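Folding, again

November 28, 2021

Quick one because the kettle's on and I've got the bus at ten past.

So the airing cupboard finally gave up. Opened the door to get a pillowcase and half the shelf came out on my feet. Towels, the fitted sheet that has never once been folded properly in its life, three odd gym socks, and a tablecloth from my gran that I'd been telling my sister I didn't have. (Sorry, Bex. I do have it.)

Took it as a sign. Everything out, on the landing, in heaps. Then I got bored and had toast. Then back to it.

What I did decide, back in October when I had the same idea and lasted twenty minutes, is that I can't fold on the bed. Bed's too soft, the pile leans, the cat gets in it. Needs a hard flat top and nothing else on it. No mugs, no post, no laptop. The minute there's a mug on there I'm folding round the mug.

So, table cleared. And the T-shirts and small bits first as they're the quickest and I wanted to feel like I was winning.

My method, such as it is. Lay the thing flat. Smooth it from the middle out with the side of your hand, not the fingertips, fingertips just push the creases about. Pull the corners out before you fold anything - this is the bit I always skip and then wonder why it looks like a samosa. Corners first. Then in half, then in half again, then thirds if it's going in the drawer standing up.

Knitty, stretchy stuff is the worst for it. You pull one corner straight and the opposite one creeps in. Cotton sheets stay where you put them. Jersey has opinions.

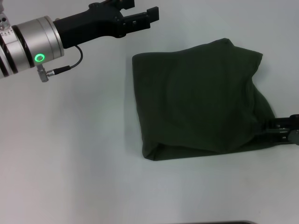
Yolandi Sithole left a comment on the last laundry post saying I'm making it far too hard for myself, and that with anything soft you should hold the top corners and give it one good shake before it ever touches the table, then lower it bottom edge first so it lands flat. She also says thirds are a waste of time and rolling is the only way to get a full drawer shut. She's been rolling for years and has never looked back, apparently.

Tried the shake. Yes, fine, it's better. Annoyingly better. You do need a bit of room behind you, I caught the lampshade. The rolling I'm not sold on. I rolled the pyjama bottoms and by teatime they'd unrolled themselves and were sort of lounging about in there.

Storage. I ordered 2 of the Trokow shelf dividers after reading far too many reviews and they're all right, bit flimsy, they clip on the slatted shelf if you lean on them hard. They hold the towels up. They do not hold the duvet cover up, nothing will. Had a look at the Closel boxes as well but the lid sits too high for my shelf and I wasn't going to saw anything.

Order it's gone back in, mostly so I remember:

Top shelf - spare duvet, the picnic blanket, gran's tablecloth (found, admitted to).
Middle - sheets in sets, each set stuffed inside its own pillowcase. Best tip I ever pinched off anyone.
Bottom - bath towels, hand towels in front, flannels in the old biscuit tin.
Floor - the ironing basket, which I'm not dicussing.

Still got a bag for the charity shop on Herkadgate by the front door, where it'll live until spring if I'm not careful. Mostly faded tops and the curtains from the old flat. Does anyone know if they take curtains? The one by the station wouldn't.

Next up is the coat hooks, or possibly the drawer under the oven where the baking trays are. Whichever one falls on me first.

Right, bus. Will reply to comments tonight.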